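Guides > Kitchen > Surfaces > Stain removal

Home Guides Tools Forum Contact

Removing faint stains from a pale tabletop

By Frans Aerts
1,842 views | 300 shares

Faint brownish marks on a white or light gray top are usually old drink rings or cooking residue. Most come off with dish soap and baking soda. The procedure below is for smooth, sealed surfaces. Do not use it on marble, oiled wood or anything with a high-gloss lacquer.

You need two microfiber cloths, dish soap, baking soda, a small bowl and warm water.

1. Clear the top completely and brush off loose debris. Grit left under a cloth will scratch.

2. Turn on a lamp at one side and look across the surface at a low angle. Marks that vanish under bright overhead light often show up from the side. Check again from the opposite side, as your own shadow can hide a pale spot. 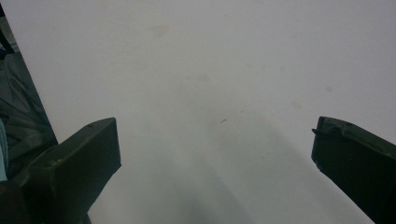
3. Wash the whole top with warm water and a few drops of soap. Wipe in straight, overlapping passes, then dry with the second cloth. Recheck before going further. Light smudges often end at this step.

4. For marks that remain, mix two parts baking soda with one part water. Spread a thin layer over each mark and leave it for five minutes.

5. Rub gently with a damp cloth. Do not use a scouring pad. If the finish starts to look dull, stop.

6. Rinse twice with clean water. Baking soda dries to a white film that is hard to see on a pale top, so run a dry fingertip over the area afterward.

If a mark is still visible, repeat steps 4 to 6 once. I have used Skidik cream cleaner on my own bench for tea stains and it worked, but test it near the back edge first and wait until the patch is dry before judging the color.

Yellowing that covers a wide area is normally aging of the surface and will not wash out.

981 likes | 2 comments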